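Musar Project: Progress Report on Planning and Control Software
Dec 4, 2019
Prepared for the Sutherland Fund

3 comments
8 shares

Summary

The planner and the gripper controller now run as one program on the arm at our Votwood lab. At the time of the last report they were separate, and an operator had to start each one by hand in the right order. The perception module is working but is behind schedule. We expect to close that gap before the end of the grant period without asking for more money.

Planning

The old planner searched for a full path before the arm moved at all. When the search failed, the arm stayed where it was and the log gave no reason. We replaced it with a planner that works in short segments and checks each one against the table model before sending it. A failed segment is now logged with the joint that hit its limit.

The change cost us more time than we had budgeted, mostly in the handover between segments. Early versions stopped the arm briefly at every join. The current version blends the joins, and motion is smooth at low and medium speed. At full speed there is still a slight overshoot at the end of the reach, so full speed is turned off in the configuration file for now.

Control and test tasks

The standard test is a pick and place with a ball and two bowls, one pink and one gray. The operator names a bowl, the planner picks an approach, and the gripper controller decides when to let go. We kept the objects simple so that a failure points to the software and not to the grip.

Some 900 runs of this test are now in the log. Most of the failures fall into 2 groups: releases that came too early, while the arm was still moving, and approaches planned to the wrong bowl after the bowls had been switched. The first group was a timing fault in the controller and has been fixed. The release command now waits for a settled reading from the wrist. The second group belongs to perception and is covered in the next section.
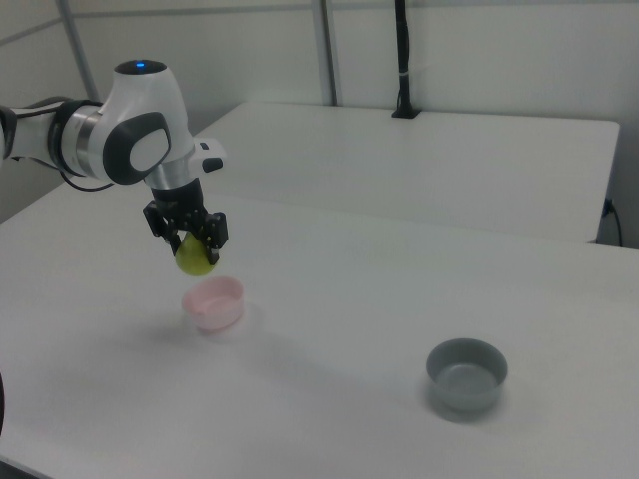

Perception

Bowl positions come from the Evon module, which finds each bowl by color and rim shape. It does well with the pink bowl. The gray one is harder against a white table, and its shadow is sometimes read as part of the rim. That shifts the estimated center, and the arm then aims to one side.

We tried raising the contrast threshold. It helped with the shadow but lost the bowl altogether in dimmer light. We are now fitting the rim as an ellipse and throwing out points that don't belong to it — slower, but the center estimate holds up much better in replay. It has not yet been tested in live runs.

Tooling

The log viewer can now step through a run with the planned path and the measured path side by side. A run can also be replayed against a new planner version without using the arm, and we do this before every merge.

Work remaining in December

- Move the ellipse fit from replay to live runs
- Find the cause of the overshoot at full speed
- Write the operator guide for the combined program
- Repeat the bowl switching tests with the new Evon build

Spending is in line with the plan. The hours lost on the segment planner were taken from the documentation line, and the operator guide will be shorter than the one we proposed.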